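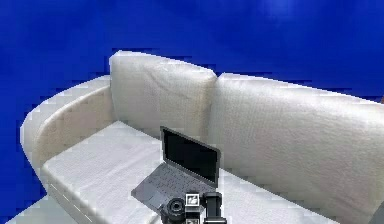
## Visiting a robot demo with a simulator station, what should I ask them to show?

Posted by **waltdale_pat** in Robotics > Events and open houses

There is an open house in November at the Flastus building in Waltdale and I signed up for the evening slot. The flyer says visitors can watch an arm work on household tasks, first in simulation and then on a real bench. The simulated part uses a living room setup where the arm goes to a couch with an open laptop on it and is supposed to close the lid. The page they sent out has a view from the arm's side, with the gripper down at the bottom and the laptop on the seat cushion in front of it.

I work in appliance repair, so I am fine with motors and wiring, but I have never been to one of these. My slot is 32 minutes and it has to cover both stations. I don't want to spend it watching a loop that has been run a hundred times.

What I would like to know:

- What is worth asking to see at the simulator station?
- Is a simulated run any use for judging the real arm?
- There are square black-and-white tags on the gripper. Are those for the robot or for the people running it?
- Can I bring my daughter? She is in middle school and would mostly want to drive the thing.

I called the number on the flyer and got a recording.

---

**daline_shop**

I have been to two of these at other places and helped run the front table at one, so take this as coming from that side.

Ask them to move the laptop. In a simulator it takes a few seconds to turn an object or slide it over, and the person at the keyboard usually knows how. Start with a small turn. Then ask for it close to the armrest, where the arm has less room to come in from the side. Then ask for the lid at a different angle. If the arm only manages the starting position, you have learned something, and most presenters will tell you so without being pushed.

Second, ask who or what is driving. Some demos are a person with a controller, some are a trained program, and some are a recording of an earlier run. All of these are fair things to show. It should be stated, and if it isn't, ask before the run starts. At the one I helped with, people assumed the program was doing everything when half the runs that night were me with a joystick.

On whether the simulation tells you anything about the real arm: some. Reach and path carry over fairly well if the arm has been modeled right. Contact carries over badly. A couch is a hard case because the cushion gives when you push on it, and the laptop can tip or slide when the finger touches the lid. Plenty of simulators treat the cushion as a solid block. Ask them straight out whether theirs is soft. Then watch the same move on the bench and see whether the real arm slows down before it touches.

The look of the picture doesn't matter much. You will see blocky edges around the furniture or a plain colored backdrop where a wall ought to be. That has to do with how the room was put together and won't tell you if the arm is any good.

The tags are fiducial markers. A camera finds the square, reads the pattern, and the software works out where the square is and which way it is turned. On a gripper they are usually there so the system can check the position of the hand against what the joints report. They are for the software. I can't say what Flastus does with them, so ask. It's a good question for a repair person because the answer gets you into how they calibrate.

For time, I would do the simulator first and leave when you have used half the slot. The bench always runs late.

---

**rgk**

bring the kid, they love kids at these. ask if she can try the controller. wear shoes with closed toes, they turned my brother away from the bench area at one for sandals

---

**Shewit Shiferaw**

I went to the spring one in the same building. Some of this may have changed.

Parking is behind the building and the lot entrance is on the Daline Road side. The front door is locked after 5, so go to the side door and ring. They had me sign a form, and anyone under 18 needed a parent to sign one too. You can fill it out there, but there was a line, so get there early if you are bringing your daughter.

When I went, the simulator was on a desk with two monitors. Visitors could use the controller when the group was small. Mine was small and I got a turn. I had a hard time judging depth from the gripper view. I kept stopping short of the lid, and then I went too far and pushed the laptop across the cushion. The operator reset it and switched on a second view from the side, and that helped. If your daughter gets a turn, ask for the side view at the start.

I disagree a little with the advice to do the simulator first. If the real arm is running when you walk in, go there. On my visit it was shut down partway through the evening for a cable problem and the people in the last group only got the desk.

Questions I asked that got useful answers:

1. What happens if the lid is already closed? (The program went through the motion anyway.)
2. How do you decide a run counts as a success?
3. What does the arm do if it loses sight of a marker?

They would not answer anything on price. No photos at the bench, but the desk was fine.

---

**waltdale_pat**

Thank you. I got through to someone this morning. Kids are allowed with the form, and the controller will be out if the group stays small. I asked about the cushion and the person on the phone didn't know, so that is first on my list. I'll look for the side door.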